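Unit 4: Reading a Vendor's Claims
Case: the Buveler hand-held gripper kit from Femden

Femden sells the Buveler as a way to record grasping demonstrations at home, without a robot. A person holds the gripper, does the chore, and the recordings are supposed to train an arm later. The brochure promises "any object, any room." Read that phrase twice before class.

Snack packets are a fair test. They crinkle, slide and hide each other, and a full tray of them is harder than the foam blocks in Femden's own demo.

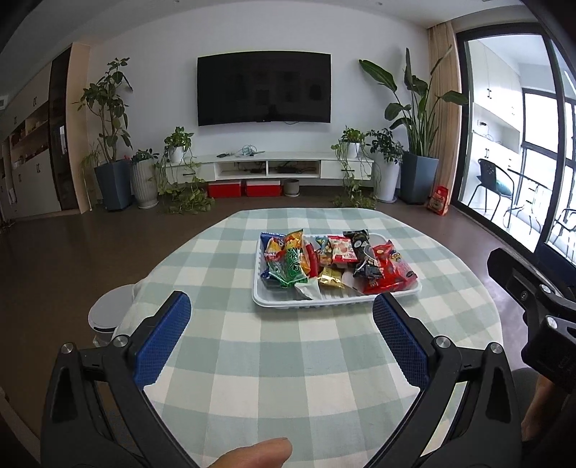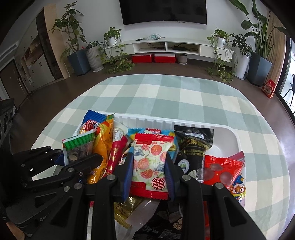
Valentin Bucur
Lecturer, Automation and Society

In the second picture the jaws are at a red-and-white packet. Fine. A person was steering, and a person is very good at picking up snacks. What does that tell us about the arm the customer buys afterward? Very little -- and the brochure moves from one to the other in a single sentence.

Femden quotes 2162 recorded grasps. It does not say how many were thrown out, or how many different homes they came from. Ask both.

For next time: read pages 15 and 16 of the brochure and mark each claim as tested, untested or too vague to test. Bring your copy. Paraschiva Ardeleanu will take the vendor's side in the discussion.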